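Okay, fridge thread. I finally did the big August cleanout and I have opinions, so settle in.

**1/** We moved into the Saltum Street place in February and I swear I hadn't wiped a single shelf since. Everything came out onto the counter today. EVERYTHING.

**2/** Mustards owned by this household of two adults: 7. Three are the same Prastis honey one, because I buy it every time it's on sale and then forget (I do love it though).

**3/** Oldest item: a jar of pickled peppers from Dudás, the deli by my old job. I quit that job 13 months ago. The peppers moved apartments with me!

**4/** Best trick so far — leftovers live on the middle shelf, at eye level, and nowhere else. I used to tuck them in the back behind the milk and find them again when they had a personality.

**5/** Also, stop keeping milk in the door. It's the warmest spot in there. Door is for ketchup, hot sauce and the 7 mustards.

**6/** Lettuce people: paper towel in the bag, swap it when it gets soggy. Mine used to turn to soup by Thursday.

**7/** Whole job took me one podcast and 20 minutes of a second one. Warm water, dish soap, a little baking soda. I did not buy the special Peltar spray and I'm fine.

**8/** Next up is the freezer, and there's a bag of soup in there with no label. Could be chili. Pray for me.
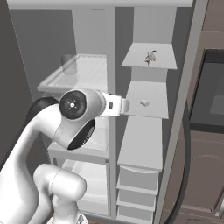 Fridge open, arm in. Light gray walls are so soothing.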